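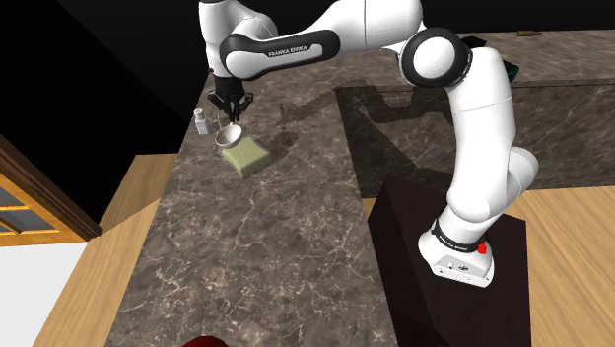

Work in the second reporting period went almost entirely into collecting demonstrations for the Nullora policy in simulation. The kitchen set now runs on a long marble-surfaced counter with the arm on a fixed pedestal, and the utensil tasks come first in the queue. A typical state has the two fingers closed on the handle of a small metal ladle or scoop, the bowl tilted just above the countertop and a pale green block lying close by. States like this one are worth keeping in quantity. The handle is thin, and the neighboring block penalizes a careless approach path.

Collection status

The store at Girkesero holds 3,528 accepted episodes across 6 task families. Each family has a floor of 200 episodes, and all of them have passed it. A further 130 episodes were rejected at review, mostly for handle slip during the lift -- the operator's input was sound, but the contact settings let the utensil rotate. Those settings have been corrected and the affected start states requeued.

Lighting

Shadow rendering was switched on for all new episodes in October. Older episodes without shadows remain in the store under a separate tag so that Tabrizi can train with and without them.

Open items

Transfer to the physical arm at Plindine has not started. It waits on the replacement wrist mount, expected in December. No change to the budget is requested for the next period.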